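3.2 Key storage in shared households

Of the 70 households in the Nedthorpe sample, most kept spare keys on a single large ring, left on a table or shelf near the door. Rings of this type are thin and wide, and residents often added wrapping to them over time. 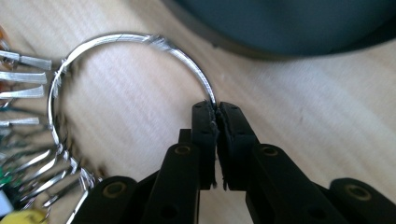 Figure 2. Large metal key ring over a light wooden surface.

Suwannarat objects that ring size matters less than where the ring is put down, and that a fixed hook would shorten searches whatever the diameter. Our records support this in part. Households with a hook reported fewer searches, but small rings were still misplaced more often than large ones.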